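바이올린 현 가는 법 (연습용 악기 기준, 급한 사람용)

연주회 전날 밤에 현 끊어져서 검색하다 들어온 분들 많을 듯. 그래서 앞에 잡설 안 붙임. 바로 시작.

준비물
새 현 한 세트 (Ziment 미디엄 씀. 다른 것도 순서는 같음)
연필. HB 말고 2B 이상
부드러운 천 두 장
튜너 아니면 튜너 앱
핀셋이나 작은 집게. 없으면 손톱으로
펙 콤파운드. 펙이 뻑뻑할 때만

시간은 처음이면 30분 잡으세요. 익숙해지면 11분. 재봤음.

0. 시작 전에
절대로 네 줄을 한꺼번에 풀지 말 것. 제일 중요. 브리지는 접착제로 붙어 있는 게 아니라 현 장력으로 서 있는 거라서 다 풀면 넘어짐. 안쪽 사운드포스트도 같이 쓰러질 수 있음. 사운드포스트 쓰러지면 집에서 못 세웁니다. 공방 가야 됨. 한 줄 풀고, 한 줄 걸고, 음 맞추고, 그다음 줄. 무조건 이 순서.

악기는 무릎 위에 눕히거나 책상에 수건 깔고. 스크롤이 내 배 쪽에서 멀어지는 방향이면 펙 돌리기 편함. 방향은 취향임. 저는 무릎파.

1. 어느 줄부터
저는 G, E, D, A 순서. 바깥 두 줄부터 하고 안쪽. 선생님마다 다 다름. 예전에 실내악 캠프에서 Dardo Maldonado 선생님한테 배운 게 이 순서라 그냥 굳었음. G부터 차례대로 해도 문제없음.

2. 헌 줄 빼기
파인튜너부터 거의 끝까지 풀기 (시계 반대 방향). 완전히 빼진 말고. 나사 빠지면 바닥 기어다니게 됨.
펙을 천천히 풀고, 느슨해지면 펙 구멍에서 줄 끝을 뽑음. 안 나오면 핀셋.
그다음 테일피스 쪽 볼엔드 빼기.
E현은 끝이 날카로우니까 얼굴 가까이 대지 말 것. 진짜로.

뺀 줄은 둥글게 말아서 새 현 봉투에 넣어두세요. 상태 괜찮으면 비상용으로 쓸 수 있음. 봉투에 교체한 달도 적고. 저는 지금 쓰는 게 "10월"이라고 적혀 있음.

3. 연필칠
너트 홈이랑 브리지 홈에 2B 연필로 슥슥. 두세 번이면 충분. 흑연이 윤활 역할. 이거 안 하면 조율할 때 줄이 걸려서 브리지가 지판 쪽으로 끌려옴. 줄 감싼 게 홈에서 벗겨지는 경우도 있고. 가루는 입으로 불지 말고 천으로.

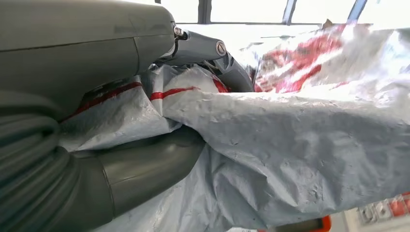
4. 펙 확인
줄 빠진 김에 펙도 봄. 살짝 뽑아서 닿는 부분이 번들번들하면 미끄러지는 펙, 뻑뻑하면 콤파운드를 아주 조금. 쌀알 반만큼. 많이 바르면 오히려 안 잡힘. 바르고 나서 몇 바퀴 돌려 펴주고 남은 건 닦기.
저는 Sikent 스틱형 쓰는데 3,225원 주고 산 게 아직도 남음. 초크는 비추. 펙 구멍 닳는다는 얘기가 있어서.

5. 새 줄 걸기
볼엔드 먼저 테일피스에 겁니다. 파인튜너 갈고리에 제대로 물렸는지 손가락으로 당겨서 확인. 대충 걸면 감는 도중에 툭 빠짐.
반대쪽 끝을 펙 구멍에 넣고, 끝이 살짝만 나오게. 한 바퀴는 손잡이 반대쪽으로 감아서 끝을 눌러주고, 그다음부터 손잡이 쪽으로 가지런히. 겹쳐 감기면 나중에 음이 계속 내려감. 펙박스 벽에 줄이 세게 눌려도 안 좋음. 끊어지는 자리가 대부분 거기더라구요.
줄은 너트 홈, 브리지 홈에 각각 앉히고. E현에 작은 튜브가 달려 있으면 브리지 위에 오게. 브리지에 이미 가죽 패치가 붙어 있으면 튜브는 옆으로 밀어두세요. 둘 다 쓰면 소리 먹먹해짐.

6. 음 올리기
한 번에 목표 음까지 올리지 말 것. 조금 올리고 브리지 보고, 조금 올리고 브리지 보고.
펙은 돌리면서 안쪽으로 살짝 밀어 넣는 느낌. 밀지 않고 돌리기만 하니까 스르륵 풀리는 거임.
E현은 특히 천천히. 옥타브 착각해서 끊어먹는 사람 의외로 많슴. 튜너가 E라고 나와도 옆 A현이랑 같이 튕겨서 귀로도 확인하세요.

7. 브리지 세우기
네 줄 다 갈았으면 옆에서 봅니다. 테일피스 쪽 면이 앞판이랑 직각이어야 함. 지판 쪽으로 기울었으면 양손 엄지 검지로 브리지 윗부분 잡고 아주 조금씩 밀기. 힘 확 주지 말고. 무서우면 줄을 반음 정도 낮추고 하세요. 발 두 개가 앞판에 딱 붙어 있는지도 보고.

8. 그다음
새 현은 며칠 동안 계속 내려갑니다. 정상이에요. 불량 아님. 저는 갈고 나서 첫날은 긴 활로 개방현만 한참 긋고, 음 다시 맞추고, 스케일 하고, 또 맞추고.
그래서 콩쿨이나 연주회 직전 교체는 비추. 최소 일주일 전. 이미 전날이면... 끊어진 줄만 가세요. 나머지는 건드리지 말고. 봉투에 넣어둔 헌 줄이 있으면 그게 차라리 나음. 이미 늘어난 줄이라 음이 금방 안정됨.

자주 오는 질문

얼마나 자주 갈아요?
매일 연습하면 반년. 취미로 가끔이면 1년. 감은 부분이 풀리거나 색이 변하면 기간 상관없이 교체. 5도가 잘 안 맞기 시작해도 교체.

한 줄만 갈아도 돼요?
됩니다. E현은 원래 더 자주 갈고. 근데 D현만 새거면 그 줄만 튀는 소리 남. 며칠 지나면 좀 나아져요.

브리지가 넘어졌어요
안에서 달그락 소리 나는지 먼저 확인. 소리 나면 사운드포스트 쓰러진 거니까 줄 다 풀어놓고 바로 공방. 소리 안 나면 다시 세워도 되긴 하는데 앞뒤 방향 조심 (낮은 쪽이 E현).

비올라도 같나요?
순서 같음. 줄 이름만 C, G, D, A.

Godoy 파인튜너 달린 악기는 E현 갈고리가 루프용인 것도 있어요. 주문하기 전에 볼엔드인지 루프엔드인지 꼭 보세요. 저 이거 잘못 사서 한 세트 날렸음. Rocío Huenchumán님이 댓글로 알려주신 건데, 볼이 빠지는 타입이면 핀으로 밀어 빼서 루프로 쓸 수 있다고 함. 저는 아직 안 해봄.

송진 닦는 법은 다음 글에. 활털 얘기도 거기서 같이 할게요.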